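**How do you keep fake roses and hydrangeas from looking like a heap?**

I'm doing table flowers for my cousin's party in June and I've got red roses, pale blue hydrangeas and a bunch of loose leaf sprigs. Every time I put them in a vase they flop to one side. Help!
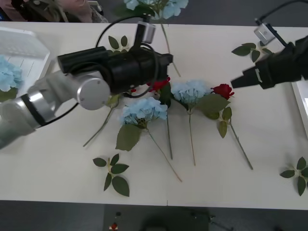
*Last edited in June by the original poster*

I can bend the stems but I'd hate to cut them if I don't have to.

**Kęstutis Žukauskas**

Lay it all out flat first, like you did, then start with one rose and build around it. Hydrangeas go lower because the heads are so puffy — they hide a lot of stem! Twist floral tape around every 6 inches or so it'll slide. I tuck the leaves in last. 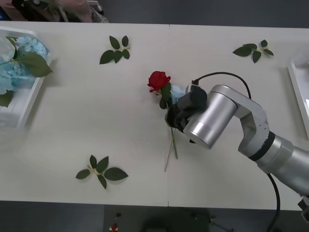

*One red rose, with leaf sprigs still loose on the table*

And get a narrower vase. Mine's from Cederell and I've had it forever.

**Sigita Vītola**

Agree on the tape. Also fluff the petals, they get squashed in the bag. With fabric ones I curl the outer rims back with my fingers 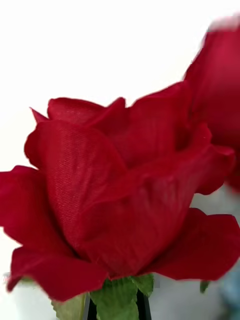
and leave the middle ones alone, or the whole bloom goes baggy. A hair dryer on low helps with creases too (keep it moving).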